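Ticket: Mailer boxes not locking, tabs popping out of slots
Area: Packing room
Opened by: Rosalía Villalobos
Assigned to: Rüdiger Rothe
Status: Resolved, one item left open

Villalobos, 9:10 a.m.
The new Jurkex boxes won't stay folded. I fold the side over, push the tab into the slot, and it comes back out as soon as I let go. Had the same thing with boxes from the top of the pile and from further down. The old Brena boxes never did this. I have 32 orders to go out before pickup and I'm taping the ones that won't hold, which customers will notice.

Rothe, 9:25 a.m.
Is it both sides or one? And are you creasing the fold lines before you start, or folding as you go?

Villalobos, 9:31 a.m.
Mostly the left side. Folding as I go, same as always.

Rothe, 10:05 a.m.
Came down and tried a few. Two separate problems.

First, the board is stiffer than the Brena board. If you don't crease it all the way, the side wants to open back up and pulls the tab with it. Fold every line flat on the table once, run your thumb down it, open it again, then build the box. With that done, most of them locked and stayed locked.

Second, some of the blanks have a bend across them that isn't on a fold line. On those the tab comes in at an angle and only half of it gets into the slot. I think that's from storage. A pile leaning in a corner puts all the weight on the bottom edges, and the flaps at the top get pushed out of shape against the wall.

Villalobos, 10:40 a.m.
Creasing first works. It's slower but I'm not using tape now. What do I do with the bent ones?

Rothe, 10:52 a.m.
Bend them back the other way by hand and try the tab. If it goes in, use the box. If not, put it aside and don't throw it out yet, I want to show Abbasi a few when I call them about the order.

Villalobos, 1:15 p.m.
All 32 packed. Two blanks put aside, both with the slot torn at one end. I may have torn those myself this morning forcing the tab.

Rothe, 1:30 p.m.
Fine. Called Abbasi. They say the stiffer board is normal for this size and the blanks should be stored flat, with nothing on top. They will send 40 replacements with the April order anyway.

Fix for now:
Crease all fold lines before building.
Start with the left side, tab in fully before you touch the right.
If the tab won't go, open the slot a little with the flat end of a ruler. Don't force it.

Left open: flat storage. The shelf under the Irnari labels is deep enough but it's full of old packing paper. Once that's cleared, the blanks can go there. Until then, take from the front of the pile and leave the ones against the wall for last. 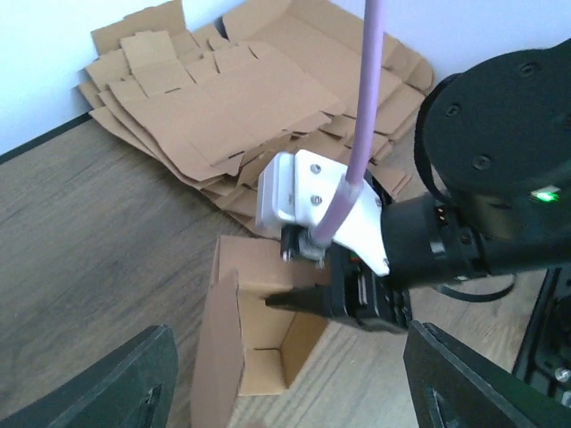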